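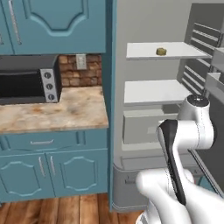
Fetching From the Fridge Is Still Unsolved

A simulated kitchen is a generous place to test an arm. One small green object on the upper shelf, the lower shelf bare, the door already open. Seppälä's team reports 17 successes in 20 on retrieval tasks of this kind, and I believe them.

My own refrigerator is packed two deep and the door swings back. Gwenaël Maillard at Meltenis ran 400 trials in occupied homes and logged most failures before contact: door not fully open, target hidden, shelf too crowded to enter. Simulation scores leave those out.

Until vendors publish results starting from a closed door and a full shelf, I would not call the chore done.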